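Chapter 2
What the Software Says It Knows

Before you start

You should have read Chapter 1 and be able to sketch a control loop from memory. You will need the log viewer from the course files. The exercises for this chapter use the recorded runs, so you can do them without an arm.

Terms you will meet: state estimate, confidence, calibration, success condition, retry, grasp hypothesis, planning scene, stale data.

2.1 A log is a statement by an interested party

Every robot program keeps some account of what it has done. In the Homitix controller, which we use through most of this book, that account is a text file with one line per event. A short manipulation run produces about as many lines as a short novel has sentences, and most of them look like good news. Plan found. Trajectory accepted. Gripper closed. Task complete.

I'd like you to read those lines the way you would read a used-car ad. Each one was written by a programmer who decided, months before your run, what would count as the thing it claims. "Gripper closed" might mean that the fingers met something firm. It might mean that the motor reached its target position. In one early release of Homitix it meant that the close command had been sent, full stop, and a student named Dale Carrier spent most of August trying to improve a grasping routine whose reported success rate could not go down. He had unplugged the gripper to change a cable one Tuesday and the rate stayed where it was.

The fix was one line. Finding it took a person willing to doubt a message that had been in the code so long that everyone read past it.

So the first habit of this chapter is dull and you will use it for the rest of your working life. When the software makes a claim, find the line of code that prints it and read the condition above it.

2.2 What the planner has to work with

Planning software moves an arm through a model of the room. The model is called the planning scene, and it is usually a list of shapes with positions: a flat slab for the table, boxes for the walls, a cylinder for a cup. The planner then looks for a path that keeps the arm out of all the shapes. People who sell planners talk a great deal about the search. The search is the part that works. The list of shapes is where the trouble lives.

Consider a two-arm bench with household things on it, and ask of each object how it got into the list.
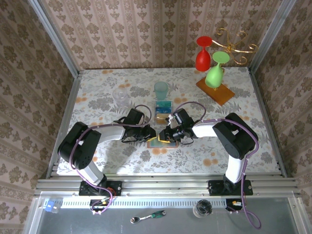 Figure 2.1 Two arms working over a patterned cloth. A clear glass tumbler stands to the left of the teal cup.

Look for the tumbler in Figure 2.1 before you read on. Most people need a second try, and they have the advantage of having been told it is there. A depth camera will often return the surface behind clear glass, or return nothing at all, and the default in many packages is to treat a region with no reading as free space. I think this default is indefensible. It is there because the opposite choice makes the planner refuse to move, and a planner that refuses to move gives a poor demonstration.

The wine-glass rack in the far right corner raises a different problem. Curled metal is awkward to model, so the usual practice is to wrap it in a bounding box. A box large enough to hold the rack and the two plastic glasses hanging from it is mostly air. With the box in the list, an arm can't reach for the stem of either glass, because according to the planner the whole region is solid. The engineer then turns off collision checking near the rack so that the task can go ahead, and writes a comment promising to turn it back on.

Naima Benkirane, who wrote the scene editor we use, told me she once searched a client's code for comments of that kind and found 47. I have asked her several times how many had been acted on and she changes the subject.

There are also the cables. In the figure they loop along both arms and arch above the wrists. Very few planning scenes contain cables. They bend, and the standard arm description files have no place to put something that bends. Two arms whose grippers are working close together may be clear of each other by a comfortable margin on screen while their cables are much nearer than anyone has calculated. How near? The software has no opinion, and it will report the path as collision-free all the same.

2.3 Perception and the number beside the box

The second source of claims is the perception module. It takes in camera images and gives out labels, outlines and positions, each with a number called confidence. The name is unfortunate. A value of 0.9 is easily read as "right nine times in ten", and it can be made to mean that if somebody takes the trouble to check the scores against outcomes on images like yours. That checking is called calibration (a word that also covers camera geometry, so watch which one a manual means). If it was done on pictures of objects on plain grey tables, the number tells you very little about objects on a printed cloth.

Close work makes this plainer. At the wrist, the camera sees the fingers and the object in fine detail, and you might expect the hard questions to go away.
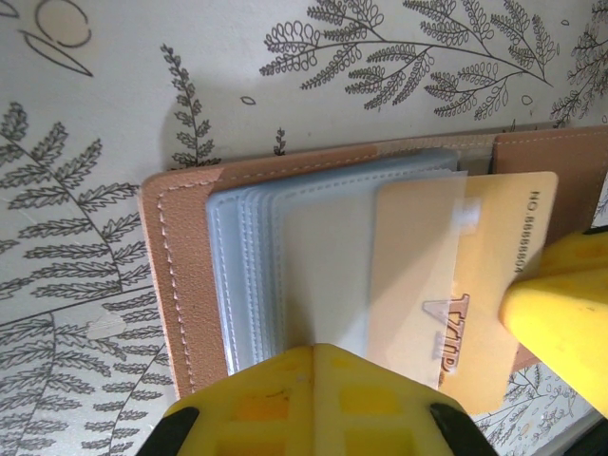

Liis Grīnberga

The object is a gold VIP card, partly out of a card-holder wallet. One yellow finger presses at the lower edge of the sleeve stack and the card, and the other at the card's right end. A clear sleeve has bent over so that it lies partly across the card, and the left portion shows milky through it while the right portion is bright.

Now put yourself in the position of a segmentation routine, which has to decide which pixels belong to the card. Is the milky part card? A person says yes at once. A routine that leans on colour may draw its edge where the film ends, and report a smaller card, shifted to the right, with high confidence. Everything downstream inherits that error. The grasp point moves, the pulling direction is worked out from the wrong outline, and none of the later modules has any reason to complain.

Then there is the success condition. Suppose it reads: card is in the gripper. How would you test it? Finger width won't settle the matter, as a fold of sleeve can hold the fingers apart too. Motor current tells you there is resistance, and a card stuck in a wallet resists nicely. You could read the printed number on the card's end with text recognition, and that would show that the end of the card is visible. It would say nothing about whether the rest is free of the sleeves.

I set this as a whiteboard question each year. The best answer I've had came from Harpreet Kennedy, who proposed moving the gripper a short distance away from the wallet, looking again, and checking that the card had moved and the wallet had not. It costs a second or two. It also depends on the wallet being recognized properly, and Harpreet said so without being pushed, for which she got the extra mark.

2.4 Retries, and how they flatter you

A retry is a sensible thing. A person who fumbles a card tries again, and so should a program. The trouble begins when the retry is placed inside the routine being measured.

The Juvumico task library wraps each skill in a loop with a limit. If the skill works on the last permitted attempt, the library returns success and throws the earlier attempts away unless you ask it to keep them. The setting is called keep_attempts and it is off when you install it. Turn it on. Sylvie Zacharias did so for a log of 2000 skill calls that had been written up as a fine result, and the log showed 1897 of them returning success. She then counted only the calls that had worked the first time. I leave that count to you as Exercise 2.6, where you will find the file. Write down your guess before opening it.

You may feel that a success on the fourth attempt is still a success. For a plastic cup I'd agree. For a card in a soft wallet, each failed attempt changes the problem: sleeves get folded, the wallet slides, the card may be pushed further in. The attempts aren't separate trials of the same task, and averaging them as if they were is bad arithmetic.

2.5 What this chapter asks of you

The sections that follow take the modules in the order data passes through them. Section 2.6 covers time stamps and stale data. Section 2.7 goes through the planning scene in detail and has you add a clear object to it by hand. Sections 2.8 and 2.9 deal with calibration, in both senses of the word. The chapter ends with a long worked case, the Crichton bench, where two programs agreed with each other for weeks and both were wrong.

You will be asked to mark claims in log files with one of three letters: M for measured, I for inferred, A for assumed. Students tend to hand out too many Ms. If you can't name the sensor, the mark is I at best – and please don't write "the camera" when the bench has more than one.

Keep your marked-up log from Exercise 2.1. You will need it again in Chapter 5, when the same run is replayed with the Bernine force sensor switched on and several of the lines have to be crossed out.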